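Equipment Review: Notix Clear Bench Cover
Flasville Shared Workshop, Furniture and Fittings Section
21/05/2026

Purpose of the review

The Section was asked to advise on whether the Notix clear bench cover should be adopted as the standard surface protection for pale worktops at the Flasville and Fivthorpe sites. Both sites had reported scratching and staining of the existing cream tops, and replacement of the tops themselves was not provided for in the current budget. The cover was assessed in ordinary use during April. The comparison product was the Jacobs soft mat, which both sites have used to date.

Product and supply

The cover is a rigid transparent sheet that is bolted through to the worktop below. It is supplied with bolts, washers, and narrow clear strips for the edges. The order code is 3932. The price paid was $71 per cover, with delivery charged separately. The Jacobs mat costs less but has to be replaced more often, and the Fivthorpe site has gone through several in the past two years.

Instructions were included on a single folded sheet. They are legible, but the drawing of the washer order does not match the written steps. Staff followed the written steps.

Installation

Installation requires two people and a drill. The protective film should stay on until the holes in the worktop have been made. Staff at Flasville removed it first on one bench and spent a considerable time clearing dust that clung to the sheet. Bolts should be tightened by hand and then given a quarter turn with a wrench. The supplier warns that overtightening may crack the sheet at the hole; no cracking was recorded during the review period.

The bolt heads stand slightly above the surface. Users who slide large flat items across the bench will notice them. A countersunk version is listed by the supplier and was not tested.

Performance in use

Protection of the worktop was good. Tops that had been covered for the whole period showed no new marks when the covers were lifted. The sheet itself picked up fine scratches near the front edge, where most work takes place. The Section regards this as acceptable in a part intended to be replaced.

Glare was the most frequent complaint. Under the bright ceiling lights, the sheet reflects whatever is above and beside it, and several users asked for a matte finish. Those doing close work with their heads down over the bench reported the greatest difficulty. The Jacobs mat does not have this problem.

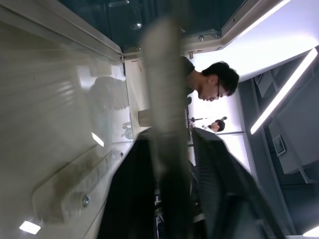
Clear cover bolted over the pale surface, with reflections in the panel and residue on the mounting strip.

Cleaning

The flat area wipes down easily with a damp cloth and mild soap. The edge strips do not. Dirt collects along them, and a soft brush is needed to clear it. Sites adopting the cover should add the strips to the weekly cleaning schedule. Solvent cleaners should not be used.

Findings

The Section rates the cover 3 out of 5. It protects the worktop well and stays firmly in place, but the reflections are a real inconvenience and the edge strips need more attention than the product literature suggests. It is approved for general benches at both sites. It is not approved at present for benches used mainly for fine work, where the Jacobs mat should be kept.

Requests for covers should be submitted on form 972, stating the length and depth of each bench. The Section will look at the matte finish if the supplier makes a sample available.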